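“旧物词语”方言口述采集项目 中期进展报告
报送：Dumus 基金会 文化记忆资助组
执行：Koltport 语言工作室
联系人：Karine Pelletier

各位好！

上一份报告写到五月底，那时我们刚把录音设备调好，手里只有两位老人的试录。现在是八月，情况完全不一样了，写这份报告的时候我一直想多放几段录音摘录进来，被同事劝住了，只留了最有意思的几处。先说总数：词条库里已经有1,999条经过初校的方言词，其中682条附有完整的口述录音和语境说明，其余的只有读音和简短释义，秋天继续补。

一、为什么从日用品入手

当初申请书里写的切入点是节庆和农事，你们也是按这个方向批的。开工第一个月我们就发现，直接问“过年怎么说”“插秧怎么说”，得到的往往是半书面的回答，老人家会不自觉地端起来，像在对着电台讲话。有一回负责录音的石田（Kazuhiro Ishida）在休息时随口问一位阿婆，梳头的东西本地叫什么，结果她一口气讲了四十分钟，从篦子讲到嫁妆盒，从嫁妆盒讲到她姐姐出门那天河上涨水，船等到下午才开。那段录音里光是和“缠”“结”“打绺”有关的动词就有好几个，词典里一个都没有！

我们当晚就开会改了访谈提纲，把日用品放到最前面，节庆和农事移到后半段。这件事在六月的邮件里向Isabelle Fehr汇报过，她回信同意了，这里再正式记一笔。改了以后，访谈时间普遍变长，老人愿意讲，旁边听的家里人也愿意插嘴。插嘴原本是转写的大敌，可是很多最地道的说法恰恰是从插嘴里来的，儿媳妇纠正婆婆，婆婆再纠正回来，一个词的两代读音就都有了。

二、采集进度

按申请书的划分，沿河一共走七个点，五个已经跑完第一轮，剩下上游的两个点要等路修好。原计划七月进上游，连着下雨，班车停了，我们就把那段时间拿来做转写，所以整体上没有耽误。

下游两个点的材料最厚。这一带早年跑船的人多，词汇混得厉害，同一样东西隔一条街叫法就变。比如鬃刷、板刷、衣刷，下游统称“扫子”，到了中游，“扫子”只能指扫床的那一种，刷衣服的要叫“擦把”，而刷锅的又另有名字，并且不能在饭桌上说。为什么不能说，三位受访人给了三个理由，我们都照录了，没有替他们统一。

中游的收获在量词和状态词上。竹田（Kimie Takeda）负责这一块，她做得非常细，把“一把”“一柄”“一管”“一支”在当地的用法全部拉成对照表，发现本地人用“管”的范围比周边大得多，凡是手能整个握住、又带点长度的东西都可以论“管”，黄瓜也可以，手电筒也可以。她正在写一篇短文，初稿已经给我看过，我读得很兴奋，等定稿后随年终报告一起附上。
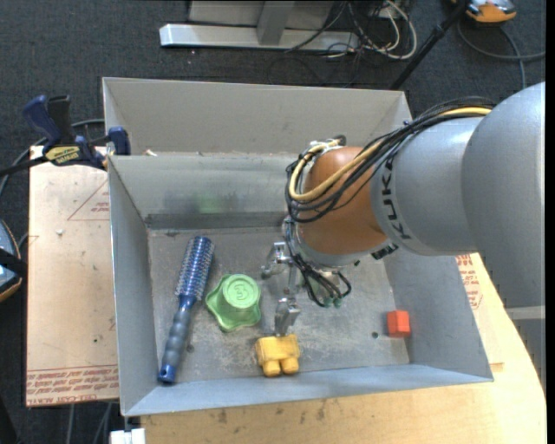 第五个点是镇上的老街，情况稍微特殊。那里的受访人年纪偏轻，多数在六十岁上下，会说但是不常说，开口之前总要先想一想。我们试了一个办法，请两位从小一起长大的老邻居面对面坐着聊，录音的人退到门边，不提问。头十分钟几乎都是普通话，聊到小时候偷摘枇杷那一段，两个人忽然就全换过来了，语速快得石田回来听了六遍才转写完。这个办法后来在别的点也用上了，效果都不错，只是转写的工作量跟着上去。

三、转写与校对

转写规范改到了第三版。第一版用的是通行的音标加汉字对照，懂行的人看着舒服，可是拿给受访人核对时，他们一个字也认不出来，只能听我们念。第二版加了一行“土写”，也就是用当地人自己习惯的同音字来记。老人家看见自己的话变成字，有的笑得直拍桌子，有的马上拿笔改，说这个字不对，他们小时候账本上写的是另外一个。第三版就把这些账本用字也收进来，单列一栏。

这一栏原先不在计划里，却是目前我自己最喜欢的部分。下游一位开过杂货铺的老先生，家里还留着两本旧账，允许我们当场抄录。里面有不少字是店家自造的，笔画省得厉害，记的都是针头线脑、肥皂、火柴一类的小货。川口（Osamu Kawaguchi）花了一周把它们整理成字表，正在和录音里的读音逐条对应，已经对上的大约有七成。

校对采取双人制，一人听，一人看，意见不同的条目打上记号，留到月底集中讨论。讨论会很热闹，常常为一个入声争到晚饭时间。目前打着记号的条目主要集中在三类：

　　模仿声音的词，每个人学得都不一样；
　　骂人的话，受访人讲完又要求删掉，我们一律照删，只在内部记录里注明此处有删节；
　　已经没有实物的词，例如几种旧式油灯的部件，受访人自己也要比划半天。

第三类最费工夫。我们打算秋天请老街的木匠和铁匠各来一次，对着残件把名字认一遍，能认多少算多少。

四、几处意外收获

中游的小学听说了这个项目，主动来问能不能让学生参与。我们给五年级设计了一份很简单的作业：回家找三样每天要用的东西，问家里最年长的人叫什么，记下来，怎么写都行。收回来的本子五花八门，有画图的，有用拼音的，还有一个孩子把爷爷奶奶的争论原封不动抄了一页半（爷爷坚持叫“拢子”，奶奶说那是外乡话）。从这些本子里挑出来的新词，核实以后已经入库。班主任说下学期想接着做，我们当然愿意！

另外，Willey 出版社的编辑看了样稿，对“土写”这一栏很有兴趣，问是否考虑出一本小册子。目前只是口头交流，没有签任何东西，如果要往下谈，会先征得贵方和受访人的同意。

五、经费与人员

经费使用基本按预算走。交通费比预计的少，原因前面说过，上游还没去成；转写费超了一些，因为对谈录音比问答录音难做得多。我们申请从交通费中调剂2,029元到转写费，总额不变，明细见随附的表格。上游两个点的路费已经单独留出，不受影响。

人员方面没有变动。Kimie Takeda 从九月起每周多出一个下午，全部用在量词对照表上。音频备份由 Moon 这台旧服务器换到了新的存储上，Moon 是前一个项目留下来的，名字大家叫惯了，搬完以后还舍不得关，暂时留作第二份备份。

六、需要贵方协助的事

第一，调剂申请如果可以，希望在九月中旬前答复，方便和转写员续约。

第二，关于公开范围。目前的授权书只写了“用于研究与教育”，有几位受访人问，将来孙辈能不能在网上听到自己的声音。他们问的时候是盼着能听到的！我们想补一份更清楚的授权书，把公开收听单独列成一项，由受访人自己勾选，草稿请 Isabelle Fehr 帮忙看一下措辞。

第三，十月打算在老街办一次试听会，地方不大，放十段录音，每段三五分钟，配上三种写法的对照文字。很希望资助组能有人来，听听现场的人怎么接话。上次内部试放，放到“擦把”那一段，后排有位大叔当场站起来说他家不是这么叫的，我们赶紧把他也登记成了受访人，访谈约在下个月初。

七、下一阶段安排

九月完成中游第二轮补录，重点是厨房和缝补两类词。上游通车后即刻进点，预计每个点停留八天。字表和读音的对应工作争取在试听会之前做完，届时打印一份放在门口，欢迎大家拿笔改。年终报告会附全部初校词条的目录、量词短文定稿，以及授权书的更新情况。

录音摘录共五段，已放在共享文件夹里，文件按采集点排列，第三段开头有狗叫，请把音量调小一点再听。

Karine Pelletier
Koltport 语言工作室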